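4.2 Reminder timing and donor retention in small monthly giving programs

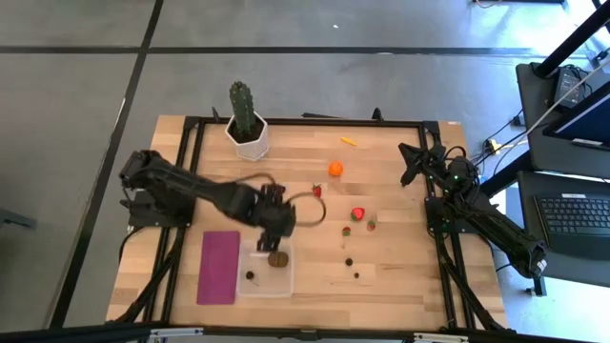
Poltstead, 17/03/2019

Figure 3. Worktable with two arms and a shallow plastic container.

Draft section, numbers checked once by D. Tomar, second check still to do.

Sample first. Monthly donors only, one-time gifts dropped. Three charities shared their lists: Urport, Janjua and the Flenine hospice appeal. After removing duplicates and dead addresses we had 1,604 donors. Lists came in different shapes (Janjua still keeps first names and titles in one column), so the merge took longer than planned. Pirzada did the matching by hand where the script failed.

The question was narrow. When a card expires, does the date of the first reminder change whether the donor stays? Earlier work looks mostly at wording. Timing gets a line or two, usually as advice, seldom tested. Cabral and Bakilana had argued in our pilot that an early notice reads as housekeeping and a late one reads as a bill. We wanted to see if that held outside one charity.

Two groups. Early group got the notice a month before expiry. Late group got it in the week after the first failed payment. Same text, same sender name, same link. Assignment was random within each charity. No phone calls to either group during the test, although Urport did call a few people by mistake in the first week and those records are out.

A donor counted as kept if a new card was on file and one payment had cleared. Partial updates, for example a new address with no card, counted as lost. Orakzai objected to this rule and would of treated them as pending. We ran it his way too. The gap between groups got smaller but kept its direction.

Results. In the early group 70 percent were kept. Late group was lower at all three charities, with the widest gap at Flenine, where donors are older and many had signed up at an event. At Janjua the two groups were close. We don't read much into that, because Janjua's own newsletter went out in the same week as the late notice and carried a link to the update page. Bad luck. Should have asked for thier mailing calendar before starting.

Unsubscribes stayed low in both groups. Replies were more interesting. Staff forwarded 147 of them, which Pirzada and Tomar coded separately and then compared. Most were practical: link not working on a phone, name spelled wrong, could the gift move to a different day of the month. A smaller set said they had meant to stop anyway and the message reminded them. These came more often from the early group. So the early notice has a cost, and a charity with many half-interested donors might feel it. We can't put a price on it from these data.

Gift size did not matter much. Length of giving did. Donors past their second year updated their cards at nearly the same rate whichever notice they got. Newer donors were where timing counted.

Limits. Email only, one reminder per person, no follow-up past the first cleared payment. A second wave is planned for September, with a text message added and the newsletter dates fixed in advance. Nothing on bank debits, which don't expire and need a different design. Wording was held constant here and is taken up in 4.3.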